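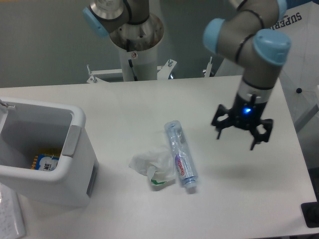

Thread: Should the local take the two-year deal or hold out for the schedule language?

declan_d
Evening, everybody. I know a lot of you have been going back and forth on this in the parking lot and the break room, so I figured we might as well have it in one spot where the night shift can weigh in too. The Flernow offer is a two-year contract with a raise each year, and the health plan stays where it is. What it does not have is anything about posting schedules ahead of time. We asked for two weeks' notice and got a paragraph that says the company will "make every effort," and I have been around long enough to know what that is worth on a Monday morning when your phone buzzes at 5.

I lean toward voting no, but I would like to hear from people who lean the other way, and I mean that kindly. There are 312 of us in the unit and I doubt any two of us have the same rent.

ramilg
Thanks for starting this, Declan. I'm a yes, and I'll try to say why without writing a novel (my wife says I can't, we'll see). I was at Hirnport when we turned down a first offer that looked a lot like this one. We were sure they would come back with more, and they did come back, after a long cold winter, with nearly the same money and one extra floating holiday. Some folks had moved on by then, good people, and I still miss working with them. I'd like the schedule language as much as anyone, believe me, but a raise in hand goes straight to groceries, and two years is short. We can start building for the next round the day after we ratify.

princess.m
Ramil, I love you like an uncle but two years is not short when you have a kid in daycare! Mine charges for the day whether she goes or not, and if I get moved from mornings to evenings on three days' notice I pay for a morning I didn't use and then I pay my neighbor for the evening. I added it up for October and it came to 272 dollars. The first-year raise doesn't cover that for me. So when people say the schedule stuff is a nice extra and the money is the real thing, well, for those of us with little ones the schedule is the money.

ramilg
That's fair, and I hadn't thought of it in dollars. I'm still a yes, though I'm a quieter one now.

defne_k
Steward on second shift here. A couple of things that might help. First, a no vote is not a strike vote. It sends the bargaining team back to the table, and a strike would need its own ballot. I have heard the two mixed up all week. Second, the current contract runs through the end of November, so there is some room, though not a lot of it.

Where I disagree with Declan a little is on "make every effort." It's weak, sure, but it is something we can grieve if they plainly make no effort at all. At the Welura plant they had a line about like it, and the arbitrator did lean on it once. I wouldn't want to hang my hat on that, but it is more than the nothing we have today.

declan_d
I'll give you that one, Defne. Once, though! And I heard that case took more than a year, by which time the fellow who filed it had changed departments. I would rather have a number written down. Ten days, even. I'd vote yes tonight for ten days.

consolacion_e
Reading all this with my coffee after shift and feeling proud of how everybody is talking to each other. I have been through five of these votes and some of them got ugly, with people who used to share lunch not speaking for months. Please let's not do that again, whichever way it goes.

My own thought is that we should ask the team to go back with just the notice period and leave the rest of the package alone. If we reopen everything, so will they, and I don't want to see the health plan on the table. I'd also like something for being called in on a day off. Even a flat amount would make a supervisor think twice before picking up the phone.

princess.m
Yes to this, all of it. Can we raise it at the meeting before the ballots go out?

defne_k
You can. Get it to me in writing and I'll see it is read aloud. Short, please, and that means you too, Ramil.

ramilg
I make every effort.

Comments

Thongdee wrote:
Retired member, still reading. The strike fund stood at 1000 dollars when I first joined, so be glad of the one you have, and go to the meeting.

second_shift_sue wrote:
Does part-time get a vote? My card came in the mail but the guy next to me never got his.

defne_k wrote:
Sue, yes, part-time votes the same as everyone. Have him find me at the start of shift and we'll get his address fixed.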